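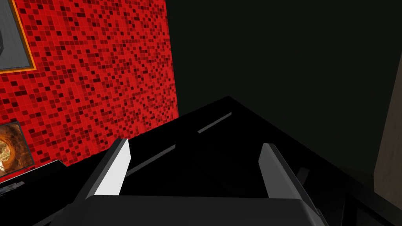 May — Somkiat Sombatkul

Speaker notes: moisture control in stored rice, Allau site

Slide 1. Title. Give name and the Ratanaporn mill affiliation. Mention that Wichai Khamphan ran the sampling and will take questions on the meters.

Slide 2. Starting point. Paddy came in wet from the late harvest. Target for storage is 14 percent or lower. Old practice was one reading per truck, taken at the tailgate. Say why that fails: the tailgate grain dries first on the road.

Slide 3. Method. 25 trucks, 6 probe points each, full depth. Samples sealed in the yard and read the same afternoon. Oven check on every tenth sample. Skip the oven procedure unless asked — it is in the handout.

Slide 4. Results. The tailgate reading was lower than the truck average in 92 percent of loads. Pause here. Point to the two outliers on the right of the plot; both were loaded in rain.

Slide 5. Drying. Batch time at the Semport dryer is now set from the wettest probe point. Do not quote fuel cost, the figures are still with accounts.

Slide 6. Bin monitoring. Cable sensors, read at 6 a.m. Fans run only when outside humidity is under 90 percent. Explain equilibrium moisture in one sentence and move on.

Slide 7. Open items. Meter drift between calibrations. Skorkar bins have no cables yet. Broken grain counts after the longer drying — Wichai has partial data.

Contact: Ratanaporn mill office | Copyright S. Sombatkul | Back to top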